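首页 > 生活 > 搬家与安家

雷尔特代尔的搬家补贴要改了，我先替大家打听了一圈

正在考虑搬来雷尔特代尔（Reltdale）的朋友注意啦，镇上的新居民搬家补贴从二月起换新办法，我上午跑了一趟镇公所，把能问的都问了（腿都站酸了）。

先说钱。以前是凭搬家公司的发票报销，一家一家地审，慢得要命，我去年从卡恩布里奇（Karnbridge）搬过来的时候足足等了一个夏天。现在改成定额，每户最多2,000元，签了一年以上租约或者买了房的都能申请。合租的按一户算，这点我特意问了两遍，窗口的塞西莉亚·埃순（Cecilia Eshun）说没有商量余地。

再说人。镇公所给我看的数字是，去年一共有68户从外地搬进来，大部分来自卡恩布里奇，也有几家是从德鲁尔盖特（Drullgate）来的。我原本以为会更多呢，毕竟我们那条街上光是新换的门牌就够热闹的了！不过管住房的卡梅伦·吉利斯（Cameron Gillies）觉得这个数已经不小，他说镇上能租的房子本来就紧，再来一批，恐怕得先解决停车。

说到租房，现在这边两居室的月租平均在1,376元左右，比卡恩布里奇便宜，但是比我搬来那会儿贵了一截。房东一般要两个月押金，也有肯收一个月的，得自己去磨。我当时就是磨下来的，带了一盒点心，聊了半个下午，最后房东还送了我一个旧书架。

搬家公司方面，镇上常用的是苏尼加（Zúñiga），老板娘卡拉·卡德纳斯（Karla Cárdenas）在电话里跟我抱怨，说月底的档期永远是满的，月中反倒闲得很，可大家偏偏都要挤在月底搬。她建议时间灵活的人选月中的上午，车好约，路上也不堵。另外老城那几条巷子大货车进不去，得换小车倒一趟，报价的时候一定要先讲清楚，不然到了门口再加钱，谁都不高兴。 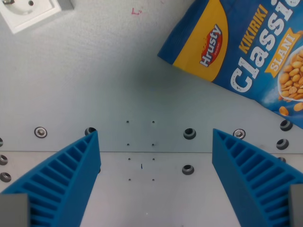 我自己的教训是箱子别装太满，尤其是书。那天我有一箱书从楼梯上一路滚下去，把邻居阿乔亚·文贝（Adjoa Wumbei）吓得开门出来看，结果我们就这么认识了，现在她还帮我收快递。箱子侧面写上房间名也很有用，写在顶上的话，一摞起来就什么都看不见了。

申请补贴要带租约或购房合同、身份证件，还有一张旧地址的水电账单。账单这一项最容易漏，我排队的时候前面那位就是因为少了它白跑一趟。表格在镇公所一楼领，上午九点开门，下午四点就不收件了，中午不休息。已经按老办法交了发票的人不用重新申请，照旧等通知就行。

至于补贴多久能到账，窗口的说法是六个星期之内。我有个同事正打算下个月从德鲁尔盖特搬过来，到时候我让她记着日子，有了消息再来更新。

评论（2） | 分享

联系我们 | 版权所有，未经许可请勿转载 | 返回顶部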